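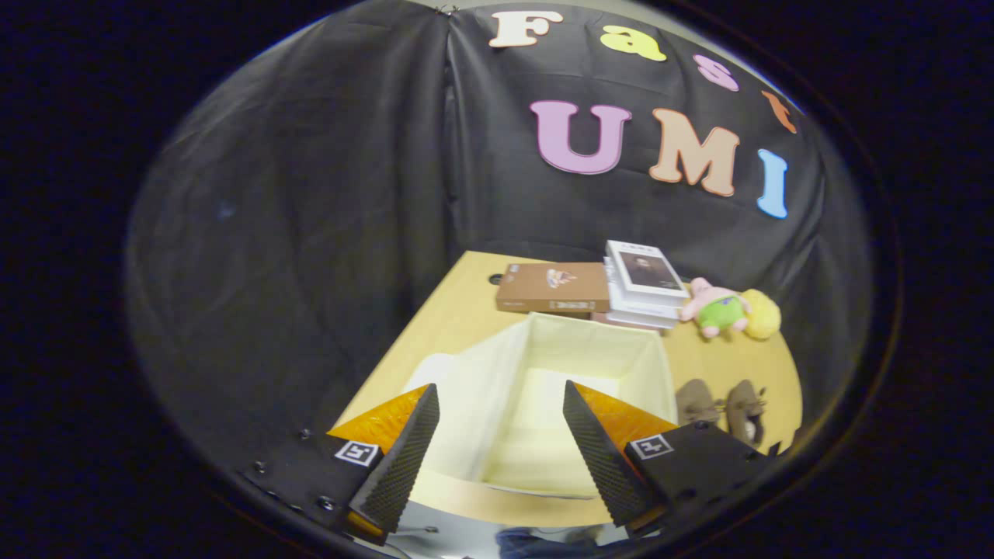 monday night sorting. bin is ready, I am not

ok so every February I do a big clear-out of the toy and box pile and this year I'm making you all suffer through it with me

1/ first rule, everything goes on the table before anything goes in the bin. if I start stuffing things in right away I end up with a lumpy bin and one sad box on top that won't go anywhere

2/ the pink starfish guy in the green shorts is a problem. he's mostly arms!! I've decided he goes in last, lying on top, with the round yellow fuzzy one tucked in beside him

3/ the white boxes are going in flat along one side. I tried standing them up in a Diltia bin last year and the walls just sagged – fabric bins are like that, you have to let the boxes do the work

4/ brown box with the food picture on the lid. keep or toss? I have gone back and forth on this for 7 days and I'm leaning keep, it's a good size for cables

5/ someone asked about the foam letters on the black cloth. they stay up! I love the colors way too much, especially that light blue I

6/ also yes the bin is cream and yes I know it'll show every smudge. the Drusora one in gray was 11 dollars more and I am cheap

7/ little brown things over on the right go in the gap at the end, there's always a gap at the end

ok going in. boxes first – will post the full bin later if it closes up nice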